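How to finish a small wooden dowel

Start with the dowel cut to length and both ends rounded over. Sand along the grain with 300 grit until it feels even, then wipe off the dust with a dry cloth.

Pour 2 spoonfuls of oil into a saucer. Rub on a thin coat – too much stays sticky – and leave it 17 minutes. Wipe it down and stand it on end overnight. Two coats are enough for indoor use. In November, or in any cold room, allow an extra day between them.

Spread oily rags flat outdoors to dry before you throw them out. 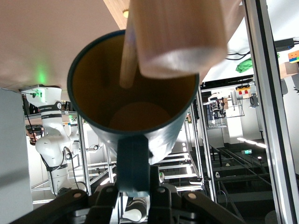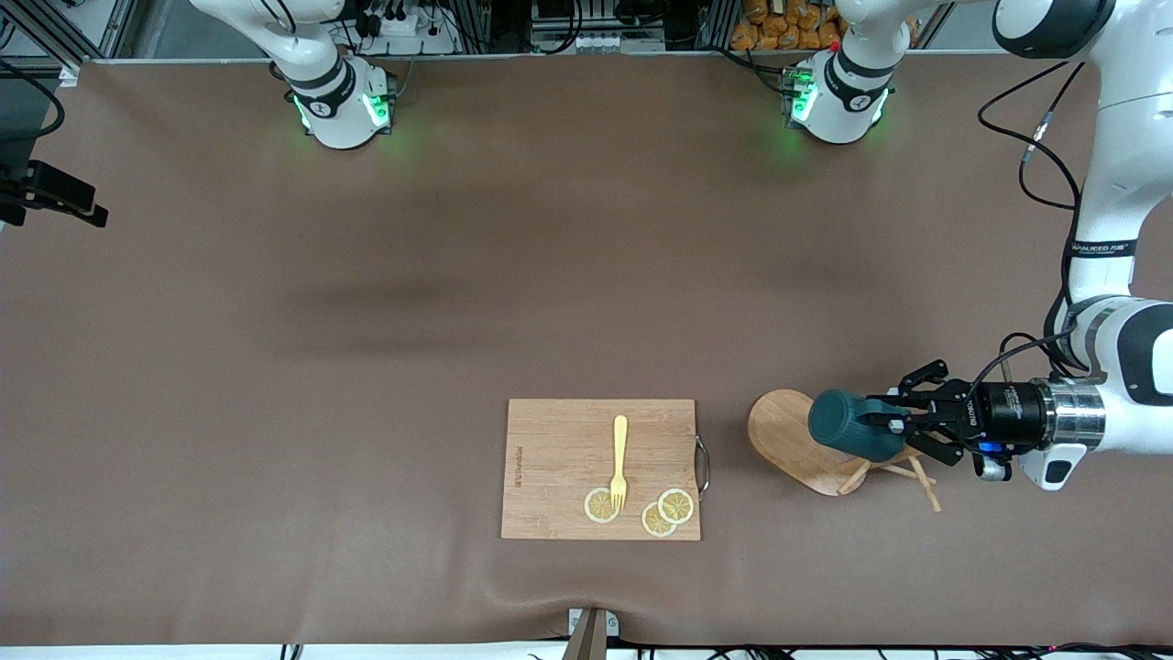

First picture: rounded dowel tip in a dark teal cup. Second: brown table mat.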